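Support > Workplace automation > Open tickets > 2581
Last updated 29th August

Ticket 2581: gripper sessions dropping out halfway through, table-laying task

Me again! Burivell site, second floor. I've been on the hand-held grippers since February (I was on the packing line before that) and this is the first fault I haven't been able to sort out by myself.

What happens: I start a session, lay the table, clear it, start over, and somewhere in the middle Drokumel stops saving. No beep, no warning on the screen. I only find out at the end when the upload says 73 clips and the target was 200. Lovely.

Tried so far:
- restarted Drokumel, twice. No change.
- swapped the gripper for the spare. Ran fine all morning, then did the same thing after lunch.
- new cable from the Kedeo box. No change.
- turned off the head camera and ran the gripper by itself. All 200 saved!

So my money is on the two cameras together being too much for it, but you'll know better than me.

One more thing while I've got you. The shift sheet still counts saved clips and nothing else, so on a bad day it looks as if we've sat about drinking tea. On the line you could see a full pallet and that was your day's work. Now it's a number on a screen, and if the number's wrong we've got nothing to point at. Could lost sessions be logged as time worked? A few of us have asked.
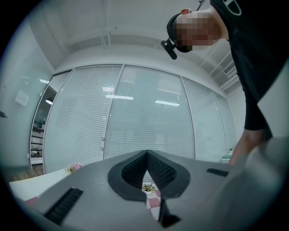 2 min read

Both cameras in use, one on the head strap and one on the gripper, with the checked cloth and the little plant on it. There are white blinds on the glass partition, and I've kept them the same way for every test so the light doesn't change on you.

Update: Chaimongkol support asked for the error code. It's 286, and it's in the log each time the saving stops. They've suggested a lower setting on the head camera, so I'm trying that next shift. Please leave this ticket open till I've done a full run.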